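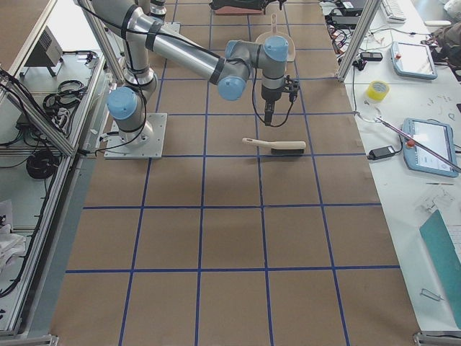 A hand brush and dustpan on the paper-covered work table, marked off in squares with blue tape.

Osov workshop switches to paper and tape for its bench tops

1 May 2026

The shared workshop at Osov has changed the way it covers and clears its large work tables. The bare tops are now lined with brown paper, divided into squares with dark blue tape, and swept by hand at the end of each work period. The new routine applies to all 4 of the large tables in the main room. The smaller benches along the wall stay as they were.

The change follows a review of cleaning costs over the winter. Until now the tables were wiped down with a solvent cleaner and refinished when the surface became too worn to use. Refinishing took a table out of service for several days, and the smell of the coating meant the main room had to be aired before it could be used again. Paper can be replaced in less than an hour with no drying time.

The paper is supplied by Traltano in heavy rolls and is laid in one direction only, from the near edge to the far edge. It is pulled tight and fixed on the underside of the table. Small wrinkles are accepted. Folds that stand up from the surface are not, as they collect dust and catch on the brush. A sheet is changed when it is torn, when it is stained through, or after 36 working days, whichever comes first.

The tape is laid after the paper. The lines running away from the user go down first and the cross lines second, so that the crossings all lie the same way and the brush does not lift the ends. Workshop staff tested masking tape before settling on the blue type. The masking tape came away cleanly but was hard to see against the brown paper under the ceiling lights.

The squares serve as a layout aid. Users are asked to keep parts from different jobs in different squares and to leave the row nearest the edge clear where possible. The squares also set the order for sweeping. Cleaning starts at the far row and works toward the user, one row at a time, with debris drawn into the dustpan at the near edge. Sweeping from side to side is discouraged on the long tables, where it tends to push fine dust onto the next desk.

Each table has its own hand brush and dustpan. The brushes have wooden handles and dark bristles and are stored dry. They are not to be used on the floor. Separate long-handled brooms are kept by the door for that purpose. Bristles that have spread or picked up glue are combed out, and a brush that still leaves lines in the dust after combing is replaced.

Materials for the first year are budgeted at 1820 euros, including paper, tape, brushes and pans. The figure does not include disposal. Clean offcuts and lightly marked sheets go into the paper bin with the tape removed. Sheets with oil or glue on them go with general waste. The workshop had hoped to reuse the clean sides of old sheets as packing material, but the tape tends to take the top layer of paper with it when it is peeled, and the idea has been dropped for now.

A trial of the method ran on one table under the working title Bromance. Users filled in a short form after each booking, and 78 forms were returned. The most common complaint concerned tape edges lifting at the corners of the table, where sleeves rub against them. The tape now stops short of the corners. Several users also asked for a lighter paper on which pencil marks would be easier to read. Samples of a gray paper from Morsy were tried, but the surface shed fibers when swept and the brown paper was kept.

Some requests remain open. One is for a fixed hook or shelf for the brush and pan at each table, so that they do not take up working space. Another is for printed labels on the rows, which would make it simpler to note where a job was left. Both depend on the layout of the desks next to the tables and will be looked at when the room is rearranged in June.

Users with a booking do not need to do anything in advance. Tables are to be swept before they are handed over, and torn paper should be reported at the front desk. Patching with extra tape is allowed for small tears inside a square. Tears that cross a line should be left alone until the sheet is changed.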